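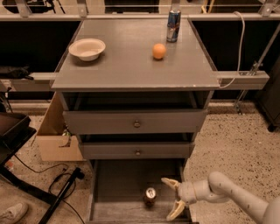 4.2 Drawer task with the Lagman kit

Figure 3. Drawer task during the evaluation of the Lagman kit. The bottom drawer is open, with one can standing inside; a bowl, an orange ball and a second can are on the cabinet top.

The second task was chosen because the supplier, Grurketti, names household storage as a main use of the Lagman kit. The kit is sold with one arm, a two-finger gripper, the Zarkine control software and a license for 2 years. We used the software with its default settings and did not train it again on our own objects.

The operator gives a written command, for example "take the can from the bottom drawer". The difficulty is that a can of similar shape stands on the cabinet top (Figure 3), so the system must use the place and not only the shape. The low drawer is also a hard case for the arm – the gripper has to come down from the side without touching the drawer wall.

We made 30 trials, divided equally among 3 operators. A trial was counted as a success only if the can was lifted free of the drawer and the other objects stayed where they were. The kit succeeded in 23 trials. In four of the others the fingers closed too high on the can and it fell over; in the remaining three the arm stopped by itself near the drawer wall and had to be started again by hand.

The stops are described in the manual as a safety function, and we agree with this choice. However, the message shown to the operator was the same in all cases and did not help to find the cause. We reported this to Grurketti in December. The results for the same task with the Dunley kit are given in Section 4.3.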